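About Lonum

Who we are

Lonum is a charity that helps district councils and county governments in East Africa run basic public services. We place advisers inside government offices, where they work alongside the people who already hold the jobs. We have staff in Kenya and Tanzania and a small support office in Belgium.

We do not hand out grants and we do not build anything. Our advisers help with budgets, staffing plans, procurement and record keeping. Most of it is desk work. A clinic that runs out of medicine in the same month every year usually has an ordering problem somewhere up the line, and somebody has to sit down with the order books and find it.

How we started

Gitau Athumani and Veerle Van Wijk met while working on a water project that ended when its funding did. The pumps were in good order, but the district had no budget line for repairs and no one had been asked to create one. They wrote a short paper on what had gone wrong and sent it to every council that had taken part. One wrote back and asked for help with its next budget.

That first placement was meant to last a few weeks. It ran for most of a year. Lonum was registered soon after with a bank loan, a borrowed desk and a gift from Veerle's former employer.

What we do now

We run 3 programs.

Lullari is our adviser program. An adviser joins a government office for up to two years and reports to the head of that office. The council decides what the adviser works on. We ask for a written plan at the start and a review halfway through.

Stumari is a training course for clerks, accounts staff and ward officers. It is taught in Swahili and English, mostly in council meeting rooms. So far 2134 people have completed it. The course notes are free for any public office to copy, and several councils now teach it without us.

Chu is a set of record templates for small offices that still keep most of their files on paper. It covers stock books, payroll sheets, meeting minutes and asset lists. It started as one adviser's own folder and is now used in 61 offices.

How we are paid for

Our money comes from foundations, individual donors and a small number of government contracts. Councils pay nothing for the Stumari course. For an adviser, the council provides a desk and local transport, and we cover the salary.

We apply for public money only when a council has asked us for the work first. We list every application on our funding page, including the ones that were turned down. We do not accept money from companies bidding for contracts with an office where we have an adviser, and we don't accept gifts above 2000 euros from a donor who wants to stay unnamed.

Our accounts are checked each year by an outside auditor and posted in June. Paper copies can be requested by mail.

Politics

We work with elected governments of any party. Our advisers do not campaign, write speeches or attend party events, and they stop all public activity in the weeks before an election. If an office asks an adviser to do party work, we raise it with the head of the office, and if it continues we end the placement. This has happened once.

The people

Gitau Athumani is director. He worked in county finance before Lonum and still teaches the budget section of the Stumari course.

Veerle Van Wijk runs the support office and handles donor reporting.

Wekesa Mbwambo manages the Lullari advisers and visits each placement in person. Councils that want an adviser should write to him.

Naveed Hashmi looks after Chu. Corrections to the templates go to him, and he prefers them marked up on a printed copy.

Romain Hervieu chairs the board. Board members are unpaid and serve for a fixed term of four years. 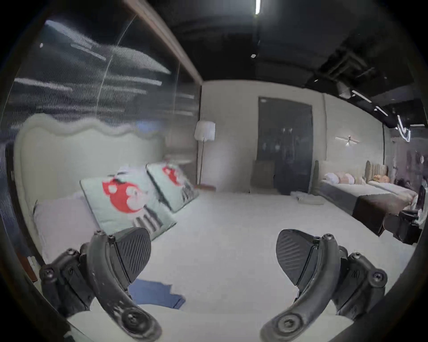
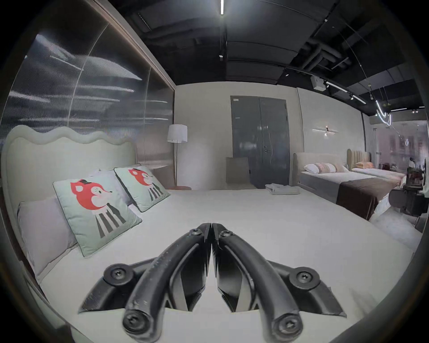 Working with us

Adviser posts are advertised on our jobs page when a council has agreed to a placement. Applicants need at least five years in a public office, at any level, and must be able to work in the language of the council. We do not take interns in the placements themselves, but the support office takes one student at a time for a paid term.

Councils can contact us at any point in the budget year. A first visit is free and does not commit either side to anything. It helps to have the last two approved budgets and a current staff list ready.

Complaints about an adviser or a member of staff go to the chair of the board and are answered in writing. The full complaints policy is on the documents page, along with our conflict of interest rules and the board minutes.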